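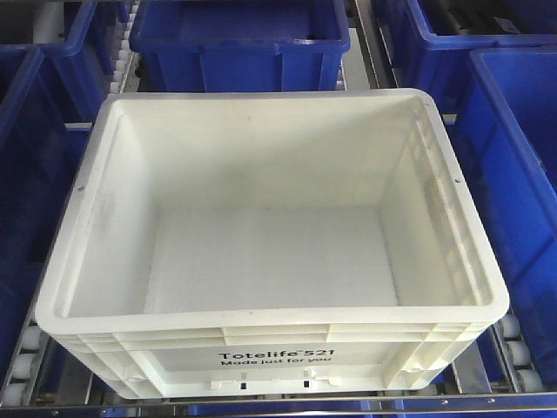 Tiveck Publishes Results of Tote Handling Study on Roller Lanes

SKADDALE, December 8, 2019. Tiveck, a maker of control software for warehouse robots, has released the results of a study on gripping empty plastic totes by the rim and moving them between roller lanes and shelving. The study covers 1742 handling attempts and compares two ways of deciding where the gripper fingers should close.

The first method, used as the baseline, takes the position of the tote from the lane geometry. It assumes that the tote sits square to the side rails and that the rim is at its nominal height. The second method, named Gristska, estimates the rim line from a fixed camera at the workspace, plans a two-sided grip from that estimate, and corrects the plan with a small camera mounted close to the fingers during the final part of the approach.

Of the 1742 attempts, 614 used the baseline and the remainder used Gristska. Both sets were run with the same gripper and the same finger pads. An attempt was recorded as failed if a finger missed the rim, if the tote was pushed along the rollers before both fingers were in contact, or if the rim slipped from either pad during the lift. Each failure was assigned one cause. Where two causes applied, the earlier one was recorded.

The number of attempts in which the tote was pushed before contact fell by 70 percent per hundred attempts when Gristska was used. Slip during the lift was unchanged within the spread of the data. The authors attribute this to the pads, which were not part of the comparison.

"The baseline does well when the tote is square to the lane," said Lensa Admasu, lead author of the study. "A few degrees of skew and one finger arrives before the other. The tote then rolls or turns, and the second finger closes on the wrong part of the rim."

White totes were chosen for the main test set. On a light, semi-gloss surface under overhead lighting, the edge between the rim and the inner wall has little contrast, and a detector tuned on darker bins tends to place the rim too far inward. Gristska fits the outer edge of the rim first and uses the inner edge only as a check. If the two disagree by more than 3 millimeters, the approach is stopped and the estimate is repeated.

Both fingers are required to reach the rim in the same control cycle before grip force is applied.

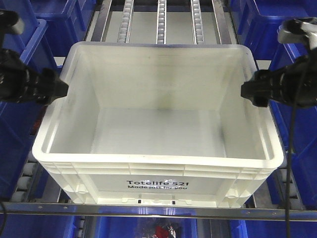
Valdemar Ketilsson questioned whether that requirement would hold at production speed, noting that a single late reading from one finger would be enough to stall the cycle, and asked for the stall counts to be published next to the success rates. Tiveck has added them to the data tables. Stalls were counted separately from failures and do not enter the 70 percent figure.

The second part of the report deals with the close-range camera. Once the fingers are near the work, they fill the lower part of its view, and any object between them is too close to be in sharp focus. The fine edge detail used by the fixed camera is therefore not available. Gristska instead tracks the two long borders of whatever lies between the fingers and steers so that the space on each side stays equal.
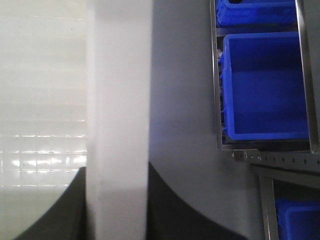 Reflections were the main source of error in this step. Bright patches from glossy surfaces behind the work can be taken for a border, and the correction then pulls the gripper sideways. A filter added in August rejects any border that does not stay straight over several successive readings. Attempts made before the filter was added are marked in the tables and were kept in the totals.

The report lists several limits. All totes were empty. Stacked totes were not tested, and neither were totes with damaged rims. The results apply to one finger design, and the company makes no claim for suction tools or for forks that lift from below.

"We would expect a loaded tote to push less and slip more, but we have not measured it," said Bjartur Gunnlaugsson, who wrote the section on contact forces. Work on loaded totes is planned as the next stage, using the same lanes and the same failure definitions.

The report, the data tables and the list of failure codes are available from Tiveck on request.

Press contact: Ea Hafþórsson, Tiveck, Skaddale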